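Long-Gun Storage and Bench Care at Home: Workshop Notes

Revised in March by Roald Ekström

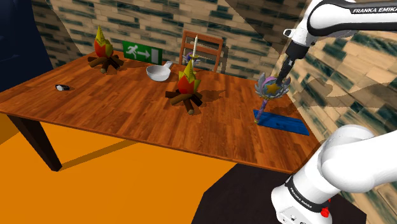
Most rust on a stored rifle starts in one of four places: under the scope rings, beneath the barrel channel, around the muzzle crown, and wherever a hand last rested on the receiver. Check those first. If they are clean, the rest of the metal is probably clean too.

These notes cover bolt-action rifles and break-action or pump shotguns kept in a house. Transport and storage law varies by state and sometimes by county, so read your own before buying a cabinet.

Before any work

Point the muzzle in a safe direction. Remove the magazine, open the action, and look into the chamber and the magazine well. Then put a finger in the chamber. Do this every time the gun comes back into your hands, including after you set it down to answer the door.

Ammunition stays out of the room while the bench is in use. Snap caps are acceptable if they are a bright color and live in their own box.

Cabinet placement

An interior wall on the ground floor is the best choice. Basements are cooler but damp, and attics swing too far between day and night. A garage is the worst location in most climates.

Weigh the load before you pick a spot. A midsize steel cabinet with long guns, optics and a shelf of documents can reach 700 pounds, and that weight sits on a small footprint. On a framed floor, place it across the joists and close to a bearing wall. If the floor already bounces when you walk past, ask a contractor.

Bolt it down. A cabinet that isn't anchored can be tipped on its back and pried, regardless of what the door is made of. On concrete, use wedge anchors through the factory holes and put a thin rubber or plastic pad between slab and steel. Bare concrete passes moisture upward all year and will rust the bottom panel from beneath, where you won't see it.

Leave two inches behind the cabinet. Check the door swing with a long gun in hand before drilling.

Humidity

Aim for 45 to 50 percent relative humidity inside the cabinet. Above 60 percent, steel starts to rust under fingerprints. Below 35 percent, walnut stocks shrink and the action screws lose tension.

Buy two cheap digital hygrometers and calibrate both. Put a bottle cap of table salt, dampened to the texture of wet sand, in a sealed freezer bag with the instruments. Leave it for at least eight hours at room temperature. The reading should be 75 percent. Write the error on a strip of tape and stick it to the back of each unit. One goes at the bottom of the cabinet and the other near the top; a spread of more than five points between them means the air is not moving.

Heater rods raise the air temperature a few degrees, which lowers relative humidity. They do not remove water. Mount the rod low and horizontal, run the cord through the factory port, and seal what is left of the port with plumber's putty. Keep stocks and soft cases well clear of the rod.

Desiccant does remove water, but it has to be dried out again. Silica gel in a vented metal can is dried in an oven at 250 °F for three hours. Follow the maker's sheet if it gives a different figure. Weigh the can dry, write that weight on the lid, and recharge when it has gained 15 percent.

Foam is a poor lining. Open-cell foam holds moisture against bluing, and hard cases with foam inserts are for transport only. I have replaced more than one stretch of finish that took the exact outline of an insert. Use silicone-treated knit sleeves, or bare racks with felt on the contact points.

Coming in from the cold

A rifle carried from freezing air into a heated house will collect water on every surface, including the inside of the bore. Leave it in its case, zipped, in an unheated but locked space until it has warmed partway. Then bring it in, open the case, and wait for the metal to reach room temperature before wiping. Wiping too early just spreads the water. Pull the bolt and run a dry patch. Do not lock it in the cabinet the same night.

Bench setup

The surface should be between hip and elbow height. Mine is 37 inches and I am tall; Subira Kimaro, who shares the shop two days a week, works on a riser. Cover the top with a mat that solvent will not dissolve. Test a corner with a drop of bore solvent overnight – some vinyl mats go soft and will print their color onto a stock.

Use a cradle that supports the fore-end and the butt. The muzzle should sit slightly lower than the chamber so that solvent runs away from the action and the bedding. Excess oil draining back into the wood behind the recoil lug is the usual cause of a dark, punky stock on an older rifle.

Light from two sides shows scratches and pitting better than one bright lamp overhead. Solvents need an open window or a fan that pulls air away from you. Nitrile gloves, not latex.

Bore cleaning

Use a one-piece coated rod and a bore guide. Sectional rods are for the field. Work from the breech wherever the design allows it.

1. Wet patch with carbon solvent, once through. Remove the patch at the muzzle and draw the rod back clean.
2. Wait five minutes.
3. Nylon or bronze brush, ten full passes. Do not reverse direction inside the bore.
4. Two wet patches, then dry patches until they come out gray or better.
5. Copper solvent only if you see streaks near the muzzle. Respect the time printed on the bottle.
6. Dry, then one lightly oiled patch for storage.

Ammonia-based copper remover will turn a bronze brush into a false reading. The patches keep coming out blue because the brush is dissolving. Switch to nylon for that step.

How often is a matter of record-keeping. Keep a small notebook with the date, load, round count and what the patches looked like. Marichka Vakulenko brought in a .223 with 1,749 rounds logged and the groups written beside each session, and the point at which accuracy began to drift between cleanings could be read straight off the page. Without the log we would have been guessing. A new barrel on a mild cartridge may go several thousand rounds before it is worn; a hot magnum may not see 2,000.

Before the next range trip, run a dry patch to remove the storage oil.

Exterior metal

Wipe with a thin film. If you can see oil, there is too much. For a gun that will sit longer than six months, use microcrystalline wax on the barrel and receiver, buffed with cotton. It does not migrate into wood and does not collect lint.

Light surface rust on bluing: oil, ten minutes, then bronze wool of the finest grade with almost no pressure. Steel wool sheds fibers and cuts faster than you want. Anything that leaves a pit you can catch with a fingernail is a job for a gunsmith. Do not use household rust remover on a blued surface. The acid takes off the blue along with the rust.

Wood

Small dents with unbroken fibers can be steamed. Damp cotton over the dent, the tip of a hot iron for two or three seconds, lift, look, repeat. Stay off checkering. Let it dry overnight before you judge it. On an oil finish, level the raised grain with 600-grit wet paper on a hard rubber block, using a drop of the finish as lubricant, and wipe across the grain.

Polyurethane and epoxy finishes will blister under the iron. Find out what you have before you start by touching an inconspicuous spot, such as the wood under the butt pad, with a cotton swab of denatured alcohol. Shellac goes tacky. The others do not.

Screws and mounts

Hollow-ground bits that fill the slot, always. Hardware store drivers are tapered and climb out. Degrease base screws and holes, use medium threadlocker sparingly, and tighten with an inch-pound driver to the figure on the mount maker's sheet. Mark each head with a paint pen across the joint. A broken line can be seen from arm's length and saves a wasted box of ammunition.

Action screws: front first, then rear, in alternating steps. Recheck a wood-stocked rifle at the change of season.

Ammunition

Store it in a separate locked container, cool and dry, off the floor. Sealed steel cans are adequate if the gasket is still soft. Pinch it; if it cracks, replace it. Label by caliber and lot, and never combine partial boxes from different lots. Discard nothing in household trash. The range at Vidville takes unwanted and damaged rounds, and most sheriff's offices will too.

Rags

Oil-finish rags can ignite on their own in a pile. Spread them flat outdoors until stiff, or submerge them in a water-filled metal can with a lid. Solvent patches go in a separate covered can.

Questions from readers

Yatziri Salinas asks whether a trigger lock is enough inside a locked cabinet. It is an added barrier and does no harm on an unloaded gun. Cable locks through the open action are better, as they keep the bolt from closing.

Inna Zhuravel asks about keypad batteries. Change them yearly with a name-brand alkaline, never rechargeable or lithium unless the lock maker allows it, and keep the backup key somewhere other than the cabinet.

A reader in Plellstead wants to know if a dehumidifier in the room can replace the rod. It can in summer, provided the drain hose runs downhill the whole way.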